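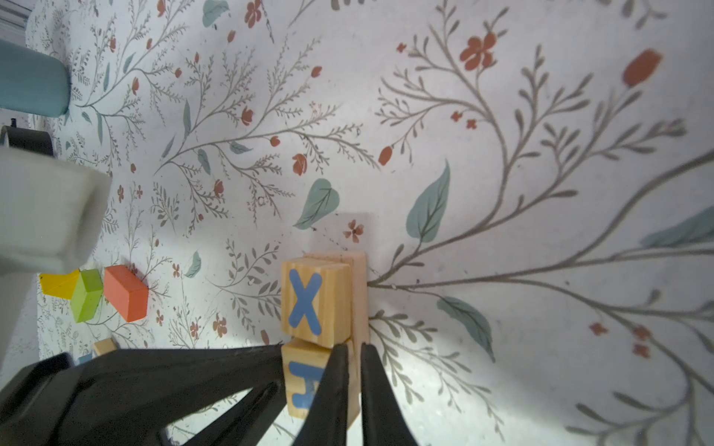 *Fontana botanical print in white, with letter blocks.*

# Fontana Wipe-Clean Table Cover by Clanex

The Fontana is a coated cotton table cover for kitchens, playrooms and craft corners. The print has gray-green stems, rust-orange flowers and sage-green leaves on a white ground. It is sold by the piece in fixed sizes and by the yard from the roll.

## Material

The base cloth is woven cotton with a matte acrylic coating on the top side. The underside is left uncoated so the cover grips the table. The coating passed 1,000 rub cycles in our shop test with no visible loss of color. Cut edges do not fray and do not need a hem, but the cloth can be hemmed on a home sewing machine with a size 19 needle.

## Sizes

| Style | Shape | Fits |
|---|---|---|
| Fontana Small | Square | Card and play tables |
| Fontana Long | Rectangle | Dining tables |
| Fontana Round | Circle | Pedestal tables |
| Fontana Roll | By the yard | Cut to order |

Yardage is cut in one continuous length. The minimum order is two yards. Cut pieces cannot be returned unless there is a fault in the cloth.

## Care

- Wipe with a damp cloth and mild dish soap.
- Machine wash cold on gentle, no more than once a month.
- Hang to dry. Do not tumble dry or bleach.
- Iron on the back only, on low.
- Use a trivet under hot pans.

Fold lines from shipping will relax after a day or two on the table. Permanent marker, hair dye and turmeric may stain if left overnight.

## Matching items

The Fosard seat pad and the Drevthorpe apron come in the same coated cotton. Both are offered in solid sage and solid rust. Solids are dyed in separate batches from the prints, so a slight difference in shade is normal.

## Shipping and warranty

Fixed sizes ship folded. Roll orders ship on a cardboard tube and take longer to pack. The coating is covered for two years against peeling and cracking in normal indoor use. Outdoor use is not covered.

Prices and sizes on this page are valid as of May 31, 2020. The next roll delivery is due in July.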